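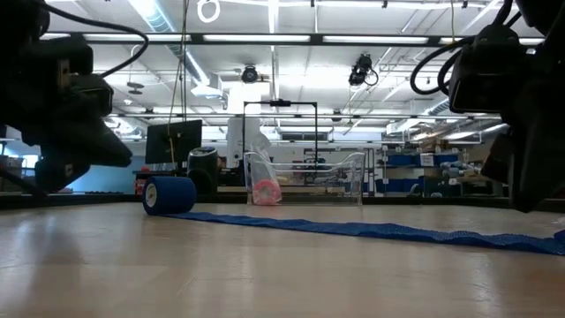 9 Apr 2026

My ankle is fine, before anybody worries. It's the left one again, same as October, and it only grumbles on stairs. But I've decided this is the year I learn to wrap the thing properly instead of winding stuff around it until it looks like a cartoon injury, so tonight was bandage night (glamorous, I know).

I love the blue wrap. The beige kind always makes me feel about ninety, and the blue makes me feel like I play for somebody! It sticks to itself and leaves my leg hair alone, which the old white tape did not. What it does not like is being unrolled in a hurry. I pulled off a great long piece at the kitchen table, turned to get my tea, and when I came back the end had folded over and glued itself down. It took me most of the tea to pick it apart, and by then I'd stretched it so much that the edges had gone wavy.

Called Simão Seixas, who did two seasons taping ankles for the Ellard juniors and has opinions. He says I pull too hard. You let it relax off the roll first, a good arm's length, lay it down loose, and only then start at the foot. Toes toward you, begin on the outside, under the arch, up and across, around the back, down again. Figure eight. Overlap by half. I wrote that on the back of the water bill so I'd have it in front of me, then couldn't read "arch" and spent a while wondering what I was supposed to do with my "arm."

First try: too tight, toes tingly, off it came. Second try: lovely at the heel, then a big gap on the side where a gap is no use to anyone. Third try I slowed right down and talked myself through it out loud like a cooking show, and it held! I walked to the mailbox and back and up the front steps, and it stayed where I'd put it. A bit of a ridge under my sock, but I can live with a ridge.

Simão also says stop saving the used bits. I have a drawer of them, all stuck together in a lump, and I suppose he's right. I'll do the drawer on Saturday. Or I'll do half of it.

Need to buy: 2 more rolls, the blunt scissors (mine have gone off to live with the wrapping paper, I think), and those little foam heel pads if the drugstore on Figueiredo has them. Also cat food.

Foot is up on the other chair now with the wrap off, and I'm going to finish my chapter and go to bed. Stairs first, slowly, holding the rail.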